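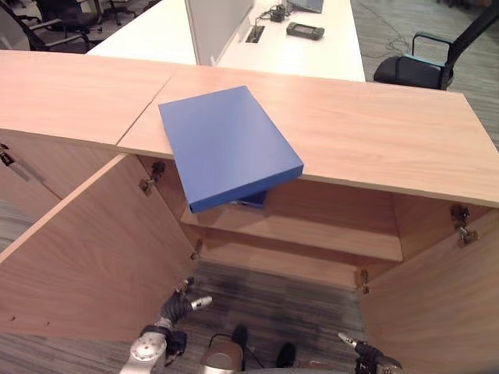

Pay for the second arm

Pistia sells its put-away kit in two versions, and most buyers I talk to want the cheaper one. I think they are wrong. A cabinet with two doors is a two-arm job. With both doors open, a gripper can stay near each one, and a box left hanging over the front edge of the countertop can be reached from either side.

The single-arm kit has to let go of a door before it touches the box. In our July trial it needed 310 seconds per cabinet; the two-arm kit needed 35 fewer. That is a modest gain – and speed is the weaker argument. Sevim Gezer, who ran the trial, logged more than 500 cycles and found that most single-arm faults began with a door swinging back.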